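In December I had the opportunity to attend the open day held at the Norkine workshop, where the automation group presented its current work on household handling tasks. The program began at 2 p.m. and was open to registered guests. I record my impressions here for colleagues who were unable to attend.

## The demonstration

Samer Darwish, who leads the handling group, opened with a short account of the past year. His team has logged 134 practice sessions on bagged produce alone. Soft plastic remains the most difficult material on their list - it folds, it slides, and it seldom hangs the same way twice.

Guests were then invited to the table in groups of 14. Our group watched the bag task, in which the grippers take hold of a clear zip-top bag at both ends of its blue seal. The bag held a head of napa cabbage, and a second head was set out on a yellow tray beside it. Mr. Darwish asked that we remain behind the line and hold questions until the arms had stopped.
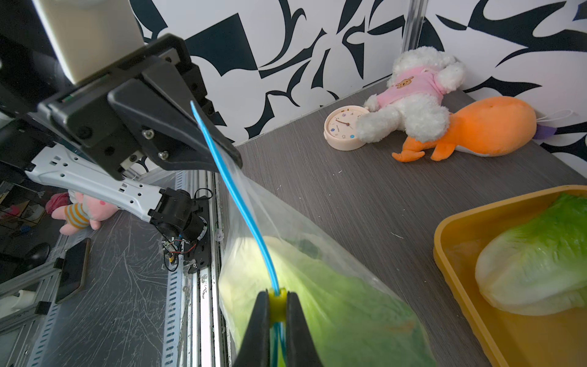 ## Questions from guests

Most questions concerned speed. Mr. Darwish replied that the group does not yet measure itself against a person and will not do so until the grip is dependable. A guest from Skanov asked whether heavier produce would be attempted. Squash and melons are planned for the spring, he said, with new finger pads under review.

I asked how long a new operator needs before working alone. The answer was three weeks - longer than I had expected. Written notes from the session may be requested at the Norkine front desk.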